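Notebook, August 2018
Flistell levelling, second run on the old benchmarks

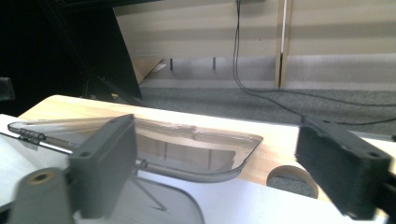

Reply from Driketti, copied in so that we don't lose it: the mark by the weir was reset in 1995, and the height on our sheet is from before that. Use the newer list, or the whole east side will come out low.

So I have taken the newer list and computed the loop again. The misclosure is now 4 mm. Before it was 17 mm, and I had already begun to suspect the staff. The staff is fine, I checked the bubble twice.

What I did today:
Loop from the church mark to the weir and back, 13 setups. Sights kept short on the slope, I paced them. The wind was unpleasant on the bridge, and I repeated two readings there. Both readings are in the book, the first ones crossed out but still possible to read.

The Kermani plan shows a boundary stone behind the pumping house. I searched and did not find it. There is a lot of bramble, so it can still be there. Next time bring the long probe and gloves.

The coordinates from Prokska arrived in the wrong grid again. I converted them – see the sheet with "conv" in the name – but please do not send it to anybody before a second person has looked at it. In March we had the same trouble and lost a lot of time.

Open points:
– ask Driketti for the sketch of the reset mark
– collimation test before the next loop, the last one is too old
– small tripod: one leg clamp slips, I put tape on it for now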